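Clothing Room Helpers Wanted at Callcombe (Part-Time, Paid)

Posted in: Jobs / Retail and Community
Location: Callcombe, rear entrance on the Olum side
Hours: Thursday evenings plus one daytime shift to suit you

Hello, and thank you for stopping to read this! We are looking for two people who like clothes, don't mind a bit of repetition, and can turn a heap of donated shirts into a rack that somebody would be glad to look through.
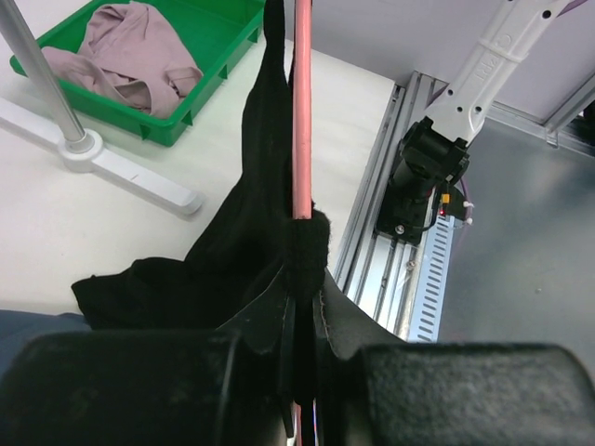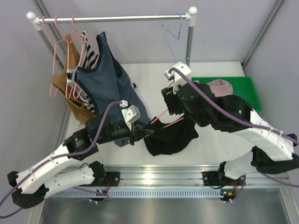

Black garment on the table, green tray with the pink piece in it. The second picture also shows the rack with the striped top and the blue sleeveless one.

Most of the job is hanging. Clothes come to the table in trays or bags, and you take them one at a time, give each a shake, look it over for missing buttons and worn seams, and put it on a hanger. Then up it goes on the rack, facing left, with enough room that a customer can slide it along without dragging its neighbors onto the floor. It sounds simple, and it mostly is, although anyone who has tried to keep a wide-necked sleeveless top on a slippery plastic hanger will know it can take a couple of tries (we have all muttered at one).

We try to keep dark things well smoothed out, as black fabric loves to hide a stain or a loose thread, and we would much prefer that you find it before a customer does. Anything that needs mending goes back in a tray with a slip of paper saying what's wrong.

When the rack is done there is folding, tagging and a little sweeping up. On a busy evening we may put out 100 pieces, and on a slow one it might be 40 and a long chat over tea. Both count as a good shift in our book.

You don't need any experience in a shop. We would love to hear from people coming back to work, students, retired folks, and anybody who finds it soothing to make a row of hangers all point the same way. You should be comfortable standing for a couple of hours and lifting a full bag of clothes, though there is a stool if you want one. Please tell us if you need the table set up differently for you, and we'll gladly talk it through.

New starters begin in September, and your first two shifts are paid training alongside one of our regulars. Helpers also get first pick from the rack at the end of the month, one item each, coats included.

To apply, write a few lines about yourself to Zerrin Bozkurt at the Callcombe front desk, or leave a note in the box by the door. No resume needed. Please mention job number 652 and say which daytime shift would work best for you.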